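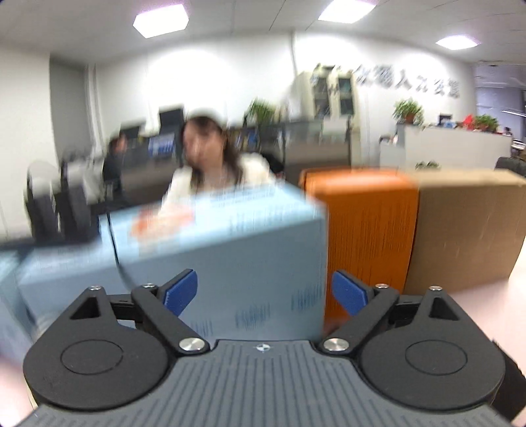

Finally got numbers I trust on the blur filtering question, so here's the write-up I promised in the Julesis thread. Short version: throwing out the blurry frames made our policy worse. We collect with the handheld grippers, box picking mostly, and up to now our cleanup script dropped any stretch where the sharpness score fell under a cutoff. With something like the big light blue box up there, swung past that fast, the print on top is mush and you can't read a word of it, so the script bins it. But the blue pads on the tips are still right where you'd expect them, facing each other with the gap open, and I started wondering what the policy was losing every time we cut one of those. So I trained it both ways. Same 3110 demos, same network, same everything, one set filtered and one left alone. Then 236 trials each on the arm. Filtered got 61 percent, unfiltered got 74. I was expecting a tie!

– gapwidth

Posted Aug 31, 2021

dekdale_dan wrote:

Nice, thanks for doing this. Question before I get excited though. When you "drop" a blurry stretch, do you cut the whole demo or do you splice the two ends together? If you splice, you've got jumps in the trajectory and your action labels across the cut are garbage. That would explain 13 points all by itself and it would have nothing to do with blur.

gapwidth wrote:

Splice. And yeah, I know. We mask the action loss across the cut so it never trains on the jump itself, but the history window still sees it. We feed 3 past frames, so there are a few steps after every cut where the history is a lie. I should have put that in the first post, sorry.

pinchpoint wrote:

I'm going to be the grump here. We did pretty much this on the Dotberg arms last November and got the opposite. Blurry frames hurt us, and they hurt us most right at the grasp. Our policy learned to come in too fast and knock things over. I really don't think "keep everything" is a rule anyone should take home from one task in one office.

gapwidth wrote:

I didn't say keep everything, I said our filter made it worse lol. But were your people moving fast at the grasp itself? Ours mostly swing hard on the way over and then slow down a lot before they close. So almost all our blur is in the approach. If yours was at contact then I can believe both results.

pinchpoint wrote:

Some of it was at contact, yes. We had one collector who was very quick and we kept all of that data. Fair point. I still think you need to split by phase before you claim anything.

Zixuan Yuan wrote:

I work on the pose tracking side, and I think the images are the smaller half of this. Sharpness is a stand-in for speed. If you filter on sharpness you're taking out the fast motion, so the filtered set is slower on average and has fewer big moves across the table. The policy may simply have less practice with long reaches. Gapwidth, can you look at your failures by starting distance? My guess is that the filtered one fails far away.

There is a second thing. Fast motion is also where tracking drifts, so some of those frames have bad poses whatever the picture looks like. I would filter on tracking confidence and leave sharpness out of it.

gapwidth wrote:

Ok I went and looked, and you called it. I sorted the trials by how far the gripper started from the box. Under 30 cm the two policies are basically even. Past that the filtered one falls apart – it creeps over, stalls partway, and then sort of hovers there until the timeout. So that's a speed coverage problem, at least a good chunk of it.

dekdale_dan wrote:

Stalling partway also sounds like what I'd expect from the splices, just saying. The cuts are all in the middle of the approach. You need a third run where you drop the whole demo if it has any blur, and then match the size of the other set down to it.

gapwidth wrote:

Ugh, yes. That leaves me with a pretty small set because nearly every demo has at least one smeary bit in it, but I'll try. The other one I want is blurring the sharp frames on purpose with the actions left alone. If that policy does fine then the pictures themselves don't matter much for the approach.

cai_user_old wrote:

Has anybody tried just a shorter exposure? We turned ours way down on the Cai setup and half this discussion went away. Images got noisier but the policy didn't care.

pinchpoint wrote:

Works if your lights are good. Ours flicker at short exposures and you get banding on everything, I'd take blur over that any day.

Zixuan Yuan wrote:

Shorter exposure doesn't fix the data he already has, either. Gapwidth, if you do the run with fake blur, please blur along the direction of the motion. A plain Gaussian won't tell you much.

gapwidth wrote:

Will do. Direction from the tracked poses, so you'll be grading your own homework a little bit. First run is queued for tonight, dan's whole-demo one goes after it. I'll post the splits by phase too so pinchpoint stops glaring at me.

pinchpoint wrote:

Still glaring. Post the contact frames separately please.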